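The County of Cardale is looking for people to join the Users' Group for the new Cardale Justice Center. We need up to 32 residents and workers of the county. The group will read the floor plans together with the design office, Sandu Architects, before the drawings go out for bids.

Please read the whole call before you apply. It was prepared by the project office, and the same text is posted at the county library in Skollusska and on the notice board of the present courthouse.

## What the project is

The courthouse in Skollusska was built for a smaller county. Hearings are held in a room which was before a storage for maps, and families who come for opposite sides of one case wait in the same corridor. The sheriff's office uses a rented building on the other side of town, and deputies drive people between the two addresses several times each day.

The new center will put the courts, the sheriff's office, the probation office and a short-stay holding area on one site, on Prorkasness Road. The site is already owned by the county. The decision to build is made, and the group will not vote on it again. What is still open is how the inside of the building will work for the people who must use it.

## Whom we look for

We would like a mixed group. You can apply if you are at least 18 years old, live or work in Cardale County, and belong to one or more of these:

- persons who came to the courthouse as a juror, a witness or a party in a case
- persons who visited a family member in the holding cells
- persons who were held there themselves (an old conviction does not exclude you)
- court clerks, interpreters, bailiffs and cleaning staff
- deputies and dispatchers of the sheriff's office
- persons who use a wheelchair, a walker or a hearing aid
- neighbors of the Prorkasness Road site

Eleven places are kept for people who do not work for the county or for the courts. If more people apply for these places than we can take, we will draw lots.

You cannot take part if you, or someone in your household, works for a company which plans to bid on the construction. If you have a case open in the Cardale courts you may apply, but please tell us so. We will not discuss any case in the meetings.

## What you will do

There are 11 meetings, beginning in January and finishing in July. Each meeting takes two hours and has one subject. The first is on the public entrance and the security check, the next on the waiting areas, then jury rooms, visiting rooms, parking, and so on. You will receive the drawings one week before the meeting, with a short explanation in everyday words. You don't need to know how to read a plan, and in the first meeting the architects will show how it is done.

Between the meetings we ask you to fill in a comment sheet. It is one page. If writing is difficult for you, you can give your comments by telephone.

In March there will be a visit to a full-size model of one courtroom, made from cardboard and tape on the floor of the fairgrounds hall. The visit is longer, so please plan for a half day.

## What you will get

1. A payment of $32 for each meeting you attend. It is paid by check at the end of the month. County employees attend in their working hours and receive their usual wage instead.
2. Bus fare or mileage from your home to the meeting, at the county rate.
3. A light meal. Tell us in your application about allergies, and if you don't eat meat.
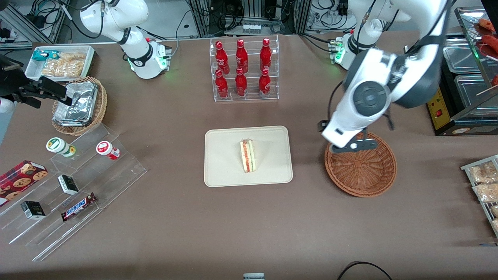
4. Child care in the next room for children from the age of two years. It must be requested five days before the meeting.
5. An interpreter, also for sign language, if you need one.

## Meeting place

All regular meetings are on the second floor of the county library in Skollusska. There is an elevator at the side door. The parking lot behind the library is free of charge after 5 p.m., and the meetings start at 5:30 p.m.

## What happens with your comments

The project office writes a summary after each meeting and sends it to all members of the group. You have one week to correct it. After that it goes to Sandu Architects, who must answer each comment in writing, with yes, no or a changed drawing. The answers are public, but your name is not printed unless you wish it.

Drawings of the holding area and of the secure corridors are confidential. Members who want to attend the two meetings on these parts must sign a paper that they will not copy or share them, and must agree to a background check. You can stay in the group and leave out these two meetings.

## How to apply

Use the form at the front desk of the library or at the clerk's window in the courthouse. You may also write a letter. Please include:

- your name, address and telephone number
- which of the groups above you belong to
- in a few sentences, what was good or difficult for you in the present building
- any help you need for attending

Please do not send a résumé, we don't use it. Put the form in the box marked "Justice Center" at either place, or mail it to the Project Office, Cardale Justice Center, County Courthouse, Skollusska.

Applications must reach us by 2019-12-14. All applicants receive an answer by mail, also those for whom we have no place. If a member leaves the group before the end, we will call the next person on the list.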